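**Workbench grounding and cable routing for a small repair shop**

**solderwick** (March)

Setting up a second bench for desktop repair in a rented unit. The work is mostly board swaps, power supply replacement and cleaning. The bench surface is slatted aluminum. The wall behind it is ribbed metal sheet, and the tool holders go on a gray panel on that wall.

Two questions.

1. Bare aluminum as a work surface. The old bench had a Tovico dissipative mat over wood. Can I leave the metal bare and bond it to ground through a resistor, or does the mat go back on top?
2. Cable routing. I want test leads dropped through slots on the panel and not run across the bench.

Building ground measures fine at the outlet. Humidity in winter drops to 40 percent and stays there.
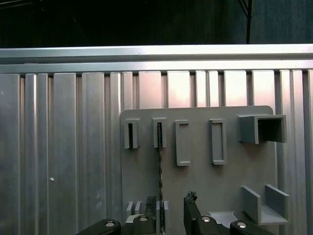 **ohmstead:** Mat goes back on. A bare metal surface discharges a charged board too fast, and that fast discharge is what damages parts. The resistor limits current to ground. It does nothing about charge moving from the board into a large piece of metal.

**plenum_k**

Agree on the mat, disagree on how much it matters here. For a bare board out of its bag, yes. For a board screwed into a steel case, the case is already tied to the board's ground plane and you are handling the case. I ran a metal bench at Brernside for two winters and logged every return. No pattern I could pin on static.

**ohmstead**

Returns logs won't show it. Static damage is often latent. The part passes test and fails later, and the customer calls it old age.

**plenum_k**

Then there's no data either way, and I'd spend the money on wrist straps first.

**solderwick**

Straps are already in use, both with the standard 1 megohm resistor. Typical job is a tower on its side with the cover off and the board left in. I pull the board on a minority of jobs. 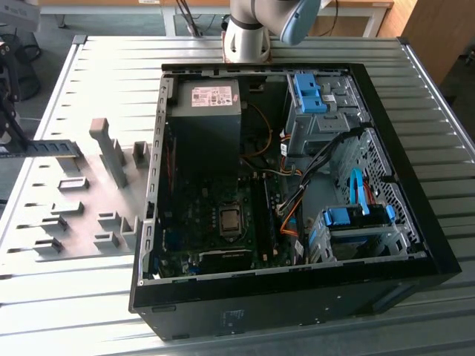 plenum_k again, with one correction to what I wrote earlier: the case only counts as tied to ground if you clip it. Unplugged, it floats. Run a lead from bare chassis metal to the same point as the strap. Paint and powder coat don't count.

**ohmstead**

Correct, and check that point with a meter. I've seen clips on anodized parts for years with no continuity at all. That applies to the bench too. Anodized aluminum extrusion is an insulator at the surface. If the slats are anodized, bolting a ground wire to one of them grounds nothing until you break through the coating with a star washer.

**solderwick**

Measured it. Slat to slat reads open with light probe pressure and 2 ohms when I dig the tips in. So it is coated. I'll treat the surface as unreliable and put the mat back.

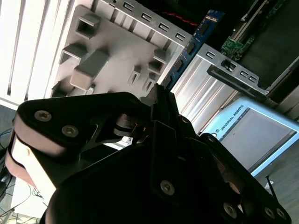
On the mat itself, the choice is between the Fandex two-layer and the Lavoie three-layer. The Lavoie lies flatter. The Fandex costs less but the corners curl after solvent cleaning. Has anyone had either one over slats? My concern is the mat sagging into the gaps and small screws collecting in the dips.

**plenum_k**

Put a sheet of hardboard under it. Any mat sags over gaps.

**gridleak**

Lavoie user here. Fine over hardboard. Budget 380 for the long roll with snaps, cut it yourself. Old thread 3306 in the archive has the snap spacing.

On the leads: separate the mains cords from the test leads by at least one slot and put strain relief above the slot, so the edge isn't carrying the weight. File the slot edges if they came off a saw.

**ohmstead**

And bring the mat, strap and chassis leads to one common point. Don't daisy-chain them.

**solderwick**

Ordering the Lavoie and a sheet of hardboard. Common point will go under the rail, left side. I'll post resistance readings once the mat is down.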